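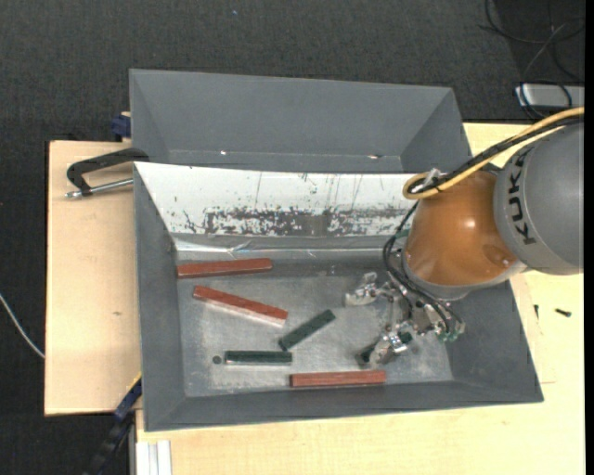 Project report, block sorting and bin wear
Kenji Doucet
2023-03-19

Ok so the question was how to store loose blocks so they are easy to find and pick up again, and what the bins look like after a lot of use. Pruitt group did shelves, we did bins.

Materials
Gray open bins on the wood table. Blocks, red-brown and dark green, the green ones shorter. A white panel on the inside of the far wall. Clear strip along the bottom of that wall, where it meets the floor.

Method
Blocks tipped in, spread out by hand so none touch, then picked out again and put back. 80 rounds without the panel in October, 200 with it. Wrote down every block that ended up against a wall. Same table every time, we didnt move the bins between rounds.

Results
- Blocks in the open are easy. Against the wall is slow, you need to get in from one side.
- Sloped walls help some. Blocks slide back down unless they are nearly flat on the floor already.
- Long red ones got stuck at the walls over 2 times as often as the green.
- Metal floor is scuffed, pale cloudy marks all over. Still fine to use.
- Panel is worse. Long dark band of chips and scratches low down, thin vertical scratches too. Didn't expect it that low, we thought the top edge would go first.
- Clear strip wrinkles near the left end. Glare off it is annoying.

Problems
Round 3 of the panel set had to be redone, wrong sheet. Also we never weighed the blocks, should of done that at the start. The Humora table in the appendix still has the old column names, sorry, will fix before the final version.

Next
Try a thicker panel (Pendico has one, price not checked yet). Round off the corner where the wall meets the floor so the long blocks cant sit flat against it. Measure the scratches properly, with a ruler this time.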